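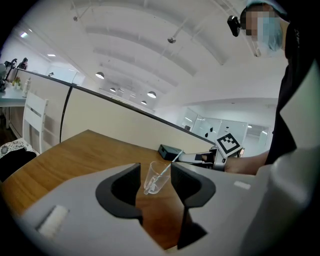

Hand-held grippers, second pair: pad curvature and marker plate

Rornemlow Shared Workshop Forum > Builds > Grippers

Posted by: Orathai Nakpan
2020-09-06

Members are advised that the second pair of hand-held grippers is now in use on the long table. The curved black pads have been kept from the first pair. The square marker plate remains mounted above the device, near the wrist.

The present task is the cup and straw. The operator is to close on the clear plastic cup, lift it, move it along the table and set it down without the straw coming out. Comments are invited on two matters before any further parts are printed:

1. Whether the pads should keep their present curve or be made flatter.
2. Whether the marker plate should stay in its current position.

Replies should state which pair was used.

Posted by: Hurar

Second pair used. I support keeping the curve. A thin cup gives way under a flat pad, and the curved one spreads the load over more of the wall. I completed 17 lifts last evening and lost the straw on three of them. In each case I had closed too near the rim, and the fault was mine.

Posted by: balaskas_bench

I must respectfully disagree with the previous member. The curve suits a cup and very little else. The same pads are expected to pick up small flat boxes, and on those the contact is limited to the edges of the pad. I used the second pair for this and dropped the box repeatedly. If the group intends to have one pad for all tasks, it should be flatter.

I would also ask that the texture on the inner surface be kept in either version.

Posted by: Hurar

The box can be taken by its short ends, where the curve is less of a problem. I accept that this is slower.

Posted by: balaskas_bench

It is slower, and it requires the operator to turn the wrist 90 degrees. Some of our members cannot do that comfortably for a full session. I do not consider it a solution.

Posted by: Berkska

First and second pairs used. My comment concerns item 2. The plate clears the forearm in its present position and I have had no difficulty seeing past it. On the first pair it sat lower and struck the table whenever I reached for something lying flat. I request that it not be moved.

With regard to weight, the bench scale gives 760 grams for one gripper of the second pair. This is noticeable by the end of an hour. Could the grey side pieces be printed with thinner walls?

Posted by: Orathai Nakpan

The comments are noted. The marker plate will stay where it is.

Thinner walls were tried in May and the left side cracked at the screw holes. I am willing to repeat the trial if a member will redraw that section with more material at the holes only.

On the pads, the views received are divided and I do not propose to settle the question by vote. One flatter set will be printed with the same texture and the same fixing, so that either set may be fitted. Both are to be tried on the cup and on the box by the same operator.

Posted by: balaskas_bench

That is acceptable. I will redraw the left side and post the file in this thread. Please confirm the screw size.

Posted by: Orathai Nakpan

M3, unchanged from the first pair.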